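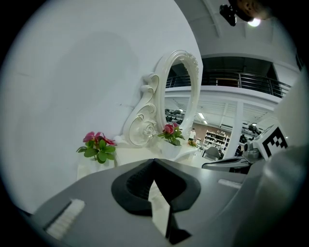
White vanity table and carved mirror with flowering plants, on the ground floor at Harmont.

HARMONT OPENS ITS BEDROOM FURNITURE FLOOR IN BILLTHORPE

BILLTHORPE, October — Harmont has opened a new bedroom department on the ground floor of its Buchanan Street store, and the vanity tables are right at the front, where they belong!

The department has 32 pieces on show, from plain nightstands to the decorative white vanities that customers have been asking after all summer. One of the prettiest has a curved, ornate top and a tall mirror with gold-trimmed swirls, a scrolled side a little like a swan, and a carved rose low down near the base. Small carved flowers run along the top, so the staff put potted plants in pink and red-pink on the table to keep them company.

"I wanted people to see these pieces dressed the way they might be at home," said Kenna Munro, who manages the department. "A couple of plants, a good mirror, and you want to pull up a chair and do your hair."

Shoppers can sit down at any table, open the drawers where there are drawers, and take home a free finish card. Shanti Pant, the store's display lead, will be on the floor every afternoon through October to talk about sizes, mirror heights and what fits in a small bedroom — bring your measurements.

The first 100 customers to order a vanity will receive a Drurko stool cushion in their choice of fabric. Local delivery is free on orders over $500.

Press contact: Shanti Pant, Harmont, Billthorpe, extension 107.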